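Waltstead Workers Board > Automation on the job

Anyone else moved off the line to teach the robots?

mistil_mags wrote:
So I did 12 years on cutlery packing at Mivard and since July I've been on "demonstrations." You hold a gripper in each hand and do the job with those instead of your fingers, over and over, so the arms can learn it from you. My first shift was spoons and a bowl, 105 tries before lunch. Same pay, way less standing in the cold, but my forearms are toast and I feel weird about the whole thing. Is anybody else doing this?
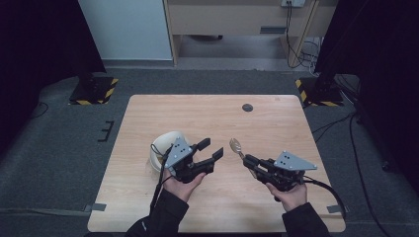
Re: Anyone else moved off the line to teach the robots?

dockside_ray wrote:
You're training your replacement, Mags. Sorry, but somebody has to say it. They told us at Amarasinghe the arms were only for night shift, and then the evening crew went down by 30 people.

Re: Anyone else moved off the line to teach the robots?

tansy427 wrote:
Ray, that's not the whole story and you know it – most of those folks went to returns. I did demos for a while and liked it! You find out how much you know in your hands that was never written down anywhere. Ask for breaks in writing though, Mags. And get them to pay the lead rate, we did.

Re: Anyone else moved off the line to teach the robots?

mistil_mags wrote:
Lead rate?? Nobody mentioned that, thank you. I'll ask Ngozi Chukwu, she's our rep. Spoons I've gotten the hang of, it's sporks lying flat on the table that make me swear. You open up wide, come down beside the spork and hope. 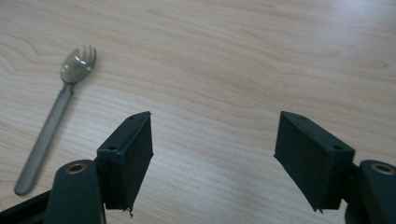
My supervisor wants the misses kept in too, which bugged me at first because I'm used to my mistakes going in the scrap bin. Ray, I hear you, I do. But I'm 12 years from retiring and my knees like this job better.

Re: Anyone else moved off the line to teach the robots?

dockside_ray wrote:
Fair enough on the knees. Still, get the returns thing in writing too.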